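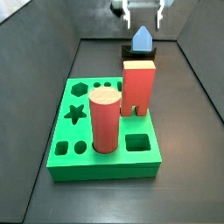

## 4. Setting up a learner group

Complete this section before the first workshop is scheduled. You will need facilitator access to the Osden learning portal and the programme code issued with your Garnine licence.

1. Sign in and select **Groups**, then **New group**.
2. Enter the programme code. Codes for the leadership stream begin with 731; codes for the customer service stream begin with 765.
3. Set the group size. The maximum is 16 learners per facilitator.
4. Upload the enrolment list as a CSV file – one learner per row, with a work email address in the second column.

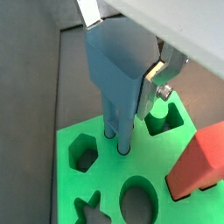 5. Select **Check list**. Rows with errors are shown in red and must be corrected before you continue.
6. Assign a lead facilitator and select **Publish**.

**Note:** Invitations are sent as soon as the group is published. Learners who have already finished the pre-course survey are not asked to repeat it.

**Caution:** Deleting a group also deletes its attendance records and survey results. To close a finished program, use **Archive**.

If error 422 appears at step 5, save the file again in UTF-8 format. Licensing enquiries should be directed to Inger Ketilsson, Client Services.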